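Notes for the November talk – how I stopped hating my own handwriting

Wait for people to sit down. Say hello, say thank you to Isla Semple for asking me. Check they can hear me at the back.

Right, so I should start by owning up. For most of my adult life my handwriting looked like something a spider did on its way out of an inkwell. I once left a note for my neighbour Calum Rankin asking him to water the tomatoes, and he spent the whole fortnight watering the tortoise. He doesn't have a tortoise. He borrowed one. (Pause. If they don't laugh, move on quickly. It was the tomatoes that died, by the way, and the tortoise bit is me exaggerating.)

What got me started was a condolence card. I wrote it, looked at it, and thought I can't send that, it looks as if I didn't care. So I wrote it again, slowly, and it took me most of an evening and four cards, and it was still a mess but it was a legible mess. That was the first time since school I'd thought about how the letters were made.

Talk about school here, but keep it short. We were taught one style, everyone hated it, and then we were left alone with it for ever. Ask for hands up – who still writes the way they were taught? Then who can read their own shopping list? Leave a gap for the chatter, there's always chatter.

Next bit is about speed. I'd assumed I was just clumsy, but mostly I was rushing. My head was on the next sentence while my hand was still stuck in the last one, so every word trailed off into a line. If you take one thing home tonight, slow down on the last two letters of each word. That's where mine fell apart.

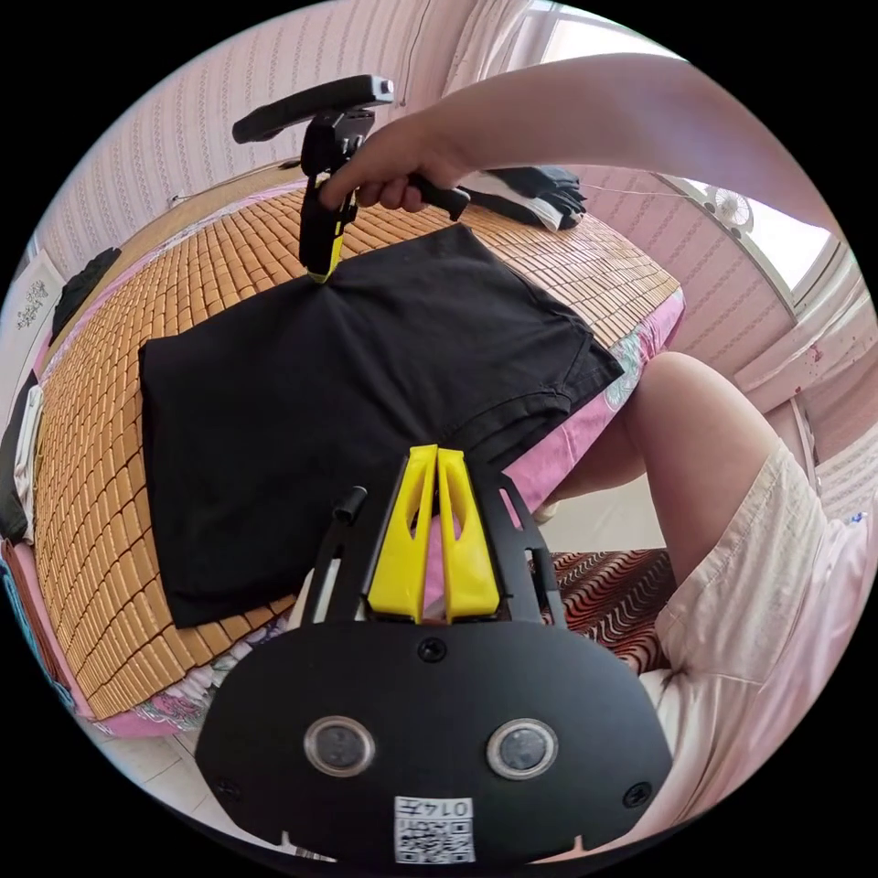
Then pens, and I do have opinions on pens! You don't need a dear one. I had a Gramer fountain pen as a present and it was lovely and I was frightened of it, so it lived in a drawer. What I use now is a pencil for practice and a cheap gel pen for letters. Pass the pencils round at this point. Ask for them back.

Paper matters more than I expected. Shiny paper makes me skid about. Lined is fine, there's no shame in lines, and I'd go for wider ones than you think.

How I practised: ten minutes after tea, same chair, radio on. I copied out recipes at first, then song words, then bits of old letters from my gran, who wrote beautifully and mostly about drains. Read out the drains letter if we're doing all right for time. Skip it if it's gone half past eight.

Say something about left-handers, because someone always asks. Tilt the paper, more than feels sensible, and go for ink that dries fast.

Finish with the card from Calum. He wrote back to say he could read every word, and would I please stop asking him about the tortoise. Then questions, and remind them the tea's at the back.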